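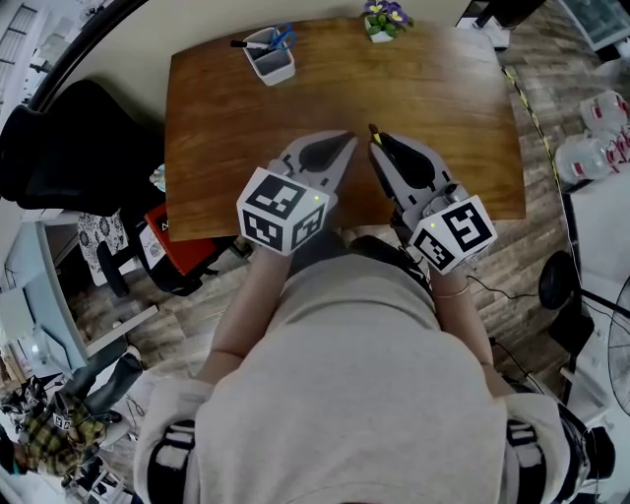

Fig. 1. Wooden desk with cup, scissors, marker and flowers at the far end; box and bag on the floor to the left.

Home and Small Office Organization – Unit 7 notes
The desk: surface, cup, floor
Levente Boros, Ostmont Adult Education
July

Typed up fast from my board notes. Fendton section is a week behind, skip the homework at the end and do the sorting sheet first.

Where we left off

Unit 6 was drawers. Remember the rule from there: a drawer has one subject. If you can't say the subject in two words it's a junk drawer, fine to have one, label it junk.

This unit is everything that ISN'T in a drawer. Lots of people have desks with no drawers, or one they can't open without moving the chair. So the top and the floor do all the work.

Three zones

Old name for these in the Pangaribuan handout was A/B/C, I've stopped using letters, everyone mixed them up.

Hand zone. What you reach with your elbows still at your sides. Only the thing you're working on now. In Fig. 1 that's the near part of the desk, where the arms are.

Reach zone. Arm out straight, no leaning. Cup, lamp, phone, paper you're copying from.

Far zone. You have to lean or half stand up. Plants, pictures, a clock. Things you look at, or touch once a day at most.

Test: sit down, shut your eyes, reach for the scissors. If you lean, they're in the far zone. Not a crime but then ask how often you use them.

Depth of the desk matters more than width here. A deep desk gives you a big far zone and people fill it. On a shallow one there is no far zone at all, the plant ends up next to your mouse.

Also the near edge. Keep it bare. Forearms rest there and anything small gets swept off by a sleeve. Curved edges are worse for this, round pens find the low spot (check yours, put a pen down and let go). Fig. 1 has a slight curve along the near side.

The cup

Biggest section, sorry, but it's what people ask about.

A cup on a desk fills until it can't. That's all cups, mugs, jars, the fancy mesh ones. Limit has to come from you. Look at the one in the picture: a small white rectangular organizer, one black marker, one pair of scissors with blue handles. You can see both without digging. This is what I mean by a cup you can read.

Cup rules
- One of each kind. Second black marker goes to the supply box.
- Scissors handles up. Always. Blades up is how you get the other thing.
- Nothing shorter than the cup. Erasers, clips, sharpeners sink and stay there until you move house. Give them a dish or a lid.
- No dead pens. Scribble test when you sort, straight to the trash if it skips.
- Heavy stuff to the back, so it doesn't tip toward you.
- If it's a rectangular cup put the flat side parallel to the desk edge. Takes less room and looks done.

Small rectangular vs. round: somebody in the evening group asked. Rectangular sits against a wall or into a corner with no wasted space. Round is easier to spin to find things. If you need to spin it to find things, see rule one.

Colored handles are a real help. Bright scissors get put back more because you notice them lying there. Black-handled ones on a dark desk vanish. Lertchai Bunnag's group tried it with tape too, wrapped a band of yellow around everything that belongs to the desk, so when it wandered to the kitchen you knew where it came from. Worked pretty well for the shared office, less well at home where people just took the tape off.

The thing in use

The pencil you're using doesn't live in the cup while you're using it. It lives in your hand or directly in front of you. (In the picture something pencil-like with a yellow and black tip is being held out over the middle of the desk.) When you stop it goes back. That's one move.

Where it goes wrong is the in-between place – set down "for a second" next to the keyboard, behind the mug, on top of the paper. By evening that's a pile. So the exercise is one-touch putting back:

1. Pick up the item.
2. Decide where it goes before you set it down anywhere.
3. Set it down there. Let go.
4. Next one.

Slow the first time. Do it for 7 items, no more, and stop. Doing the entire desk the first day is how people quit. In the second week you'll notice you do step 2 without thinking.

If at step 2 you have no answer, the item has no home. Don't invent one in a hurry. Put it in the "no home" box and deal with all of those together at the end. Usually it's the same kinds of things – cables, single keys, foreign coins, warranty cards, a screw.

Something living or nice to look at

One. Not three. Far zone, in a pot that doesn't leak, with a saucer if you water it in place. The picture has purple and yellow flowers in a white pot, to the right of the cup. White pot with white cup looks deliberate and cost nobody any thought. If your stuff on the top shares a color it reads as less stuff. I can't prove this, try it.

Do not put the plant between you and the cup. You'll knock it reaching over. Beside, like here, is good.

Light: put it near the window if it wants light but don't let it decide where the desk goes. You sit there, the plant doesn't.

Wood tops: water rings. Cork mat, old tile, anything. Wipe drips right away, with the grain. Don't use the spray polish every week, it builds up and then dust sticks to it. Damp cloth, dry cloth. Finished.

The floor

People clean the top for the photo and the floor is where it all went.

Floor counts as storage if you keep things on it. So it gets the same questions as a shelf:
- What's in it?
- Do I know without opening?
- Can I roll the chair back?

In the picture, on the left side: red box on the floor, a white bag with a black pattern next to it, a small white printed card leaning close by. Black office chair up beside the desk, a smaller black chair partly behind the bag. For discussion, bring your answers:

Box – boxes are ok on the floor if they have a lid and one subject. Strong color helps, you can tell family "it's in the red one" over the phone.

Bag – bags are the trouble. Soft, they slump, they take anything. A bag on the floor should be on its way somewhere. Going back to the library, going out to the car. Write down when it leaves. If it's been there a month it's a box that falls over.

Card – flat things standing on the floor get kicked, or slide under furniture. Either pin it up or recycle. Flat things go vertical on a wall or flat in a tray.

Second chair – every second chair turns into a shelf sooner or later. Keep it if someone sits in it. Push it all the way in somewhere so there's no seat to put things on.

Chair clearance: I ask for 30 inches behind the desk edge as a bare minimum, more if your chair has a tall back and arms. Measure with you in it. Then mark it with painter's tape and see what's inside the tape.

Cables

Short version, Unit 8 does it right. A cable that runs across open floor gets a chair wheel on it eventualy. Route along the wall or down a desk leg. Velcro ties, not the plastic zip kind, you will need to undo them. If it has to cross the floor while you're working, let it come off the side you don't get up on, and coil it after. Coil loose, the size of a dinner plate.

Money

You don't need to buy anything for this unit. Somebody always shows up with a Trutex catalog. If you do want a cup, buy it AFTER you sort, when you know what goes in it. Same for boxes. Buying first gives you sorted clutter. Shoe boxes and a cut-down cereal box are fine for the first month, a coffee can is fine for ever if you tape the rim.

Sorting sheet

Fold a paper so you get four columns:

HAND / REACH / FAR / LEAVES

Write each thing from the desk under one heading. Everything, the dust cloth too. Then look at LEAVES and take it out of the room the same day, otherwise it sneaks back in. If HAND has more than 2 things on it, go again.

Don't sort by value or who gave it to you. We did that in Unit 3 and it was tears. Sort by how far away it can be.

Homework

a) Sorting sheet for your own desk, kitchen table counts if that's where you work.
b) Seven items, one-touch, once a day until we meet.
c) Sketch of the floor on either side of the desk. Rough boxes ok, no rulers. Write what each thing is and when it leaves or "stays".
d) Bring your cup. As is, please don't tidy it first. We'll empty them on the tables at 7.

Next time

Cables properly, then paper. Paper takes two sessions, it always does. If you have an in-tray bring that too, lid or no lid. Room 733, same as now, the side door sticks so pull hard.

Questions from last time I didn't get to

Left-handed? Mirror everthing. Cup on the left, plant on the right. Notepad on the left too.

Shared desk? One cup each, different colors. The top gets cleared to zero at handover, only the shared plant stays.

What if the desk faces a window? Then the far zone is the sill, and the sill is not for storage. Blinds need to come down.

Kids' desk? All the same but the cup goes nearer and the scissors are round-tipped. Fewer things, lower down.

Ostmont Adult Education – Home and Small Office Organization. Questions: leave a note for L. Boros at the front desk. © Ostmont Adult Education. Copy freely for class use. Back to top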